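The case against the throw pillow
Home, 2019-12-10

Somewhere in the last decade the sofa stopped being a place to sit. Walk into any furnished rental or the Drillatley showroom and you will find the seats already taken – by squares, bolsters and a furry thing that sheds. You move four of them to the floor, sit down, and spend the evening stepping over them.

I have been told this is my problem. Pillows, the catalogs say, "pull a room together." I was doubtful enough to spend part of September living with other people's advice, on a pale sofa that had done nothing to deserve it. The usual recipe calls for a neutral base and prints in warm shades, with one green to "wake it up." The Gradari style guide gives 11 arrangements for a three-seater and not one of them leaves space for a person with a newspaper.

So we tried it. An orange pillow with dark spots, in the general direction of leopard, and a green and white one for the corner. The green one I will defend. It stood up by itself against the back cushion and looked almost intentional. The orange one lay down flat on the seat and seemed to want the whole room's attention.
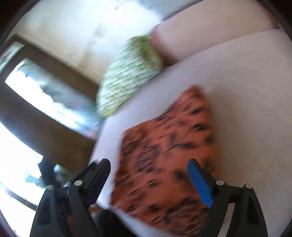

What you are paying for

Prices are where my patience goes. A plain insert is cheap. The cover is where they get you, and a Simões cover in a print somebody has given a name to can run to $92 before you have bought anything to put inside it. For that you get a zipper and two squares of cloth. I would like to hear what the other $80 is for.

The shops answer that you can change covers with the seasons. Perhaps you can. I asked among friends and found people who own spare covers, and hardly any who had swapped one since the day they bought it. The spares live in a closet, under the good tablecloth.

There is a cheaper way in, and I came to it grudgingly: buy the fabric. Remnant tables are full of loud prints that would be unbearable as curtains and are perfectly fine on something small. Spread a piece on the floor before you cut, where the light is honest, and walk away from it for a bit. Pick up a fold, too. A print that looks busy lying flat often calms down once it is bunched and you are seeing only a leaf or two of it.

Orange again, I know. But navy flowers and leaves on orange have something the spots never had, which is an actual drawing to look at. Against a white floor the dark shapes hold up well. I was prepared to dislike it and could not quite manage to.
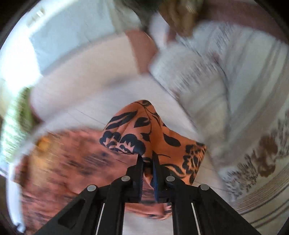 Navy leaves and flower heads on orange: loud, but better company than leopard.

Whether it belongs on the same sofa as an animal print is another matter. The Rudton people, who publish a newsletter on such things to more than 200 subscribers, hold that any two prints will get along if they share a color. I have now shared an orange between two of them and I remain unconvinced. They get along the way relatives do at a wedding.

My own rule, for anyone still reading, is one pillow for each person who regularly sits there, plus one for the corner. The guides will say 8. Put the rest in the closet with the spare covers and have your seat back.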